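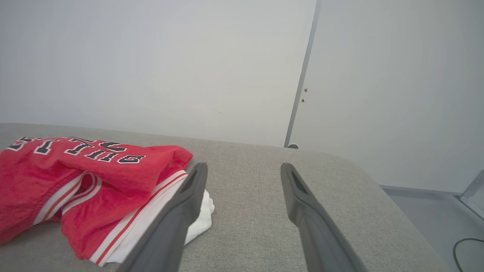 Red basketball gear with striped trim.

RESIDENCE PERMITS: WHERE THINGS STAND
February 2, 2026

Quick one this time, lots moving and not much of it on paper yet.

The Plilau government has put out its draft on residence permits, the one we've been waiting on since before the holidays. Main change: anyone whose permit is up for renewal would get 30 days to file after the expiry notice goes out. Right now it's 90 in practice, although the old law never says so, and offices have been handling it however they like. Tostico is strict. Rallis waves people through. If the draft passes, same clock everywhere.

The clock starts on the day the notice is mailed. Mailed, not received. That's the part lawyers are angry about, and rightly in our view. Mail to the farm districts is slow at the best of times, and a lot of seasonal workers don't sleep at the address on their card from one month to the next. Legal aid people in Rallis want it switched to date of delivery, with a signature. The interior ministry says that would cost too much. No figure given. We asked for one, no answer as of this morning.

What happens if you miss it: under the draft, a removal order can be issued without a hearing. You can appeal, but you have 14 days to do it and the appeal does not stop the order by itself. You have to ask for that seperately, on another form, and a judge has to say yes. We've read that section over several times hoping it said something else.

The ministry line is that this is housekeeping. Too many files open, too many people in limbo, clear rules are good for everyone. The opposition line is that it's a way to raise the removal numbers before the vote in May without having to say so. Both sides were on the radio last night saying exactly that, over each other.

The governing coalition isn't solid on it either. The farm party wants seasonal workers carved out completely, and growers around Plaleo have been calling its members all week. Fruit doesn't wait for an appeals judge. The farm party holds nine seats and the coalition can't pass this without them, so expect something to give. Our guess is a longer filing window for seasonal permits and nothing for anyone else. That's a guess.

Across the border, Plaleo isn't happy. Most of the people likely to be affected hold Plaleo papers, and its foreign ministry called the draft "unfriendly" in a short statement. It also said it hadn't been consulted. Plilau says it was, at the joint talks in the fall. Minutes of those talks haven't been published by either side. Somebody should publish them.

Tostico city council, meanwhile, voted to keep its advice desk open through the summer whatever happens with the bill. Small thing but useful. The desk helps with forms, translations, and finding out whether a notice was ever mailed to you. Fines too. Under the draft a late filer could also pay a fine of up to 3 months' rent, worked out on the address where they're registered, and we don't understand how that's supposed to work for people living in employer housing. Neither did the desk when we called.

Next steps as far as we know them:

Written comments to the interior ministry are open now. Anyone living in Plilau can send one, citizen or not, and it doesn't have to be in legal language. Say who you are and how the rule would hit you.

Committee hearing after that. No date set. There's talk of holding it in Rallis so growers and workers can both get there, but the committee chair hasn't agreed.

Floor vote before the May election if the coalition gets its way. Opposition will try to push it past.

If your permit runs out this spring, check the address on your card and fix it now if it's wrong. The change of address form is free, and you can hand it in at any district office. Keep the stamped copy — people have been told theirs was never recieved. And the current rules still apply until a law is passed, so if an office tells you the new deadline is already in force, it isn't. Ask them to put it in writing.

We'll send a short update when the hearing date is out. More on the school enrollment rules next issue, ran out of room.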